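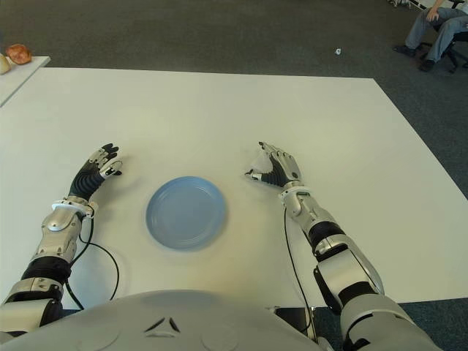
I have come around, rather late in life, to the one plain plate. For years I kept a cupboard of the other kind – a wedding set with gold edges, a stack from Salazar that my aunt swore by, and some odd saucers whose cups had gone long ago. We ate off perhaps 3 of them and washed around the rest.

My neighbor Halyna Symonenko thinks a table ought to look generous before the food arrives, and I do love sitting down at hers (the pickles alone are worth the stairs). But at home I want a light blue plate with a bit of a rim, so the gravy stays where I put it, and plenty of bare white table to rest my elbows on. Toast looks good on blue. So do eggs, and so does a peach in August. 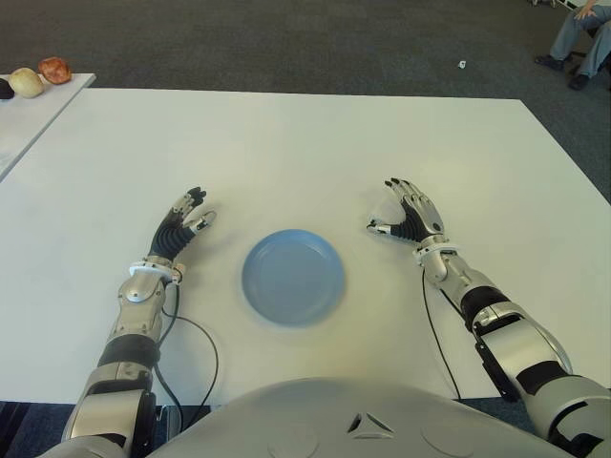
Light blue plate, nothing on it.

A shallow plate also makes you serve yourself sensibly, and if you are still hungry you get up and have more, which is one of the nicer parts of supper. I gave the gold-edged set to my niece, who has a big family and a dishwasher, and I have missed only the gravy boat – I may ask for it back.

Contact Us | © March 2010 Rallent | Back to top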